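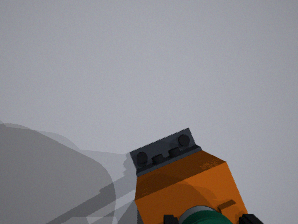

Fig. 1: Close view of the orange gripper housing and the dark plate on top, in the simulator.

Term Project Report: A Practice Bench for the Hultden Workshop
Junhao Jiang, with Verena Auer (bench measurements) and Murali Kotian (controller code)

So the plan in May was to build a real arm cell at the Hultden shared workshop, and I was very keen to get straight to the bolting-things-down part. Our supervisor, Ingeborg Rieger, said we could have the bench once we had shown her a working simulation of it. I grumbled about that for a good week and then got completely sucked in (I have spent more evenings moving a virtual cardboard box than I'd like to admit to my parents).

What we were building

The bench is for a small parts-handling job. An arm goes out to a tray, lines up over a round part, closes its fingers and moves the part somewhere else. We called the setup Widov, mostly so the folder had a name. Everything that gets in the arm's way on a normal workbench had to go in the model too, which meant the meter, the box and the little button boxes. Verena took all the sizes off the real bench with a tape and a notebook, and I modelled them at home on my own computer at the kitchen table.

I started with the table, and I got the table wrong. I'd made the end square and had to redo it with the shape Verena drew, and then all my positions were off because I'd measured them from a corner that no longer existed! We now measure everything from the pedestal. If you only take one thing from this report, pick an origin that you won't delete. 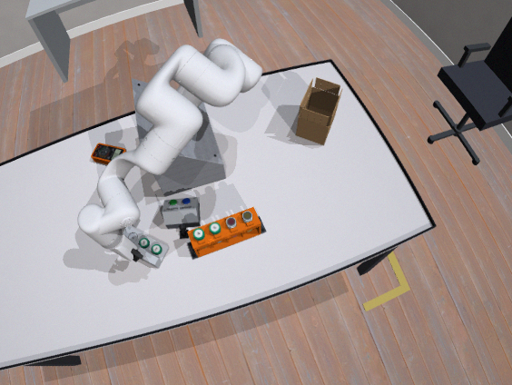
Getting the arm to fold itself up without clipping through its own pedestal was Murali's job, and he had a rough time of it. The first planner he tried loved taking the elbow the long way round. He added a waypoint high over the table and made every move pass through that, so it's slower but a lot less scary to watch. A full cycle takes 42 seconds, and most of that is travel.

Shadows were another thing I hadn't thought about. I'd turned them off to make it run faster, and then I couldn't judge how high the fingers were above anything. With them back on I could line up a reach by eye, and I stopped ramming the tray quite so often.

Testing

We left it running over a weekend and collected 1367 attempts. Of those, 259 failed, and I went through the logs on Sunday with a very large pot of tea. Most of the failures came from the fingers landing a touch to one side and nudging the part along. The others were planner timeouts, plus 8 where the part was gripped fine and then dropped on the way.
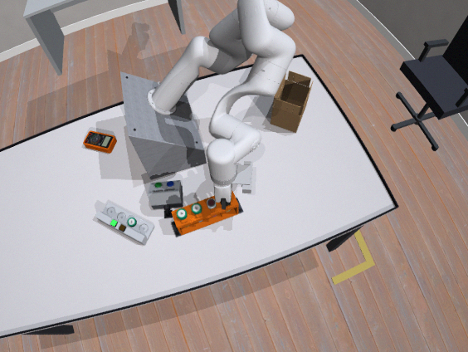
Fig. 3: Fingers down at the right part of the orange tray, with the light grey tray off to the left.

Nudging got better when I slowed the last bit of the descent, but we ran out of term before I could do a second full run, so I can't give a proper number for it.

What's left

Jonas Hofstetter from the workshop has looked over the layout and wants the cardboard box farther from the arm before he'll let us power up anything real. Fair enough! Murali is rewriting the high waypoint so it depends on where the part is going. I still need to match the finger friction to the real pads, and Verena has booked the bench for us for the first two weeks of next term.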